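Genska Robotics Teaching Lab
Unit 6 handout: Demonstrating two-handed tasks
Revised July 5, 2021

Read this before your first session. You should already have done the Unit 5 exercises on the Posto arm with one hand and one object.

6.1 Two ways of giving a demonstration

In this unit a demonstration is one complete run of a task, recorded from start to finish. You will give demonstrations in two ways.

By hand: you do the task yourself, with your own hands, and the view is recorded from head height. The robot is not involved. These runs are quick to collect, but they hold no joint angles and no gripper commands, so the hand positions have to be worked out from the video afterwards.

By remote control: you drive both Posto arms from the Derkach console and watch through the head view. These runs are slower. They record exactly what the arms were told to do.

Each pair collects 40 runs by hand and 19 by remote control. Do the runs by hand first. You will find out where the task is awkward before you have to do it through the console.

6.2 The task

Take hold of a swing-lid bin by the rim with both hands, lift it clear of the floor, hold it level, and set it down again. The lid stays closed throughout. The grip should be even, with the left and right hands at much the same height. 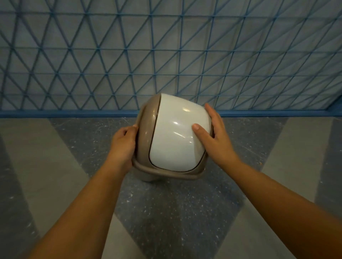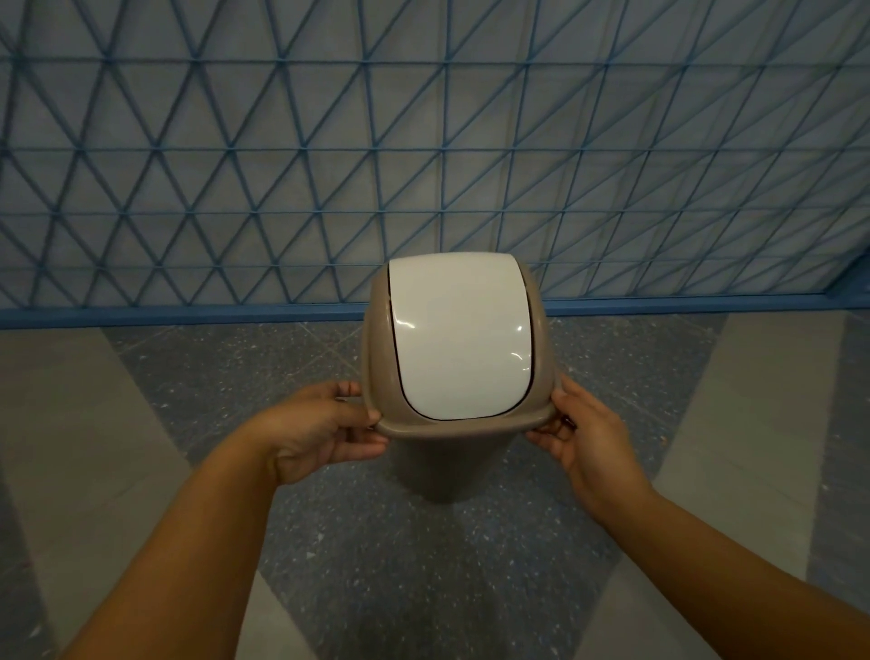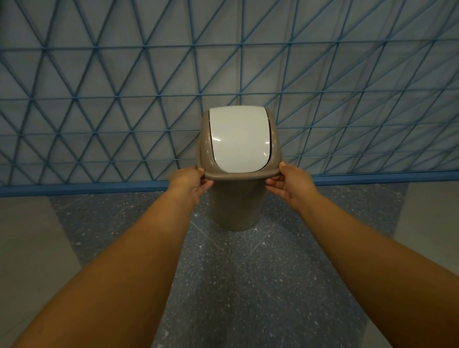 Both hands on the container in all three. The first has the right hand flat on the white panel; the second and third have a hand on each side of the rim.

Reading time: 7 min

6.3 Notes on grip

The rim grip is the standard one for this unit. Fingers go under the lip and the thumb stays on top. The Posto grippers can copy this fairly well because the lip gives them an edge to close on.

A palm laid flat on the lid is a different matter. The gripper has no palm, and a hand in that position also hides a good part of the lid from the head view. Mark such stretches "P" on the run sheet. Keep them in the recording and do not trim them yourself.

Shiny plastic can confuse the tracking when a highlight moves across it. If Sollar loses the lid for more than 2 seconds, it puts a yellow bar on the timeline. Note the run number and carry on.

6.4 During a run

Start with both hands out of view and bring them in at normal speed.
Keep your head still while the hands close on the rim.
Sleeves above the elbow. No watches or bracelets.
Do not talk to your partner until the bin is down.
If you fumble, finish the run anyway and mark it "F".

6.5 Before next time

Load your runs into Sollar and label the moment of first contact for each hand separately. Bring the run sheet with you. Pairs who have not reached 80 per cent of their runs should book a console slot before the March resit list closes.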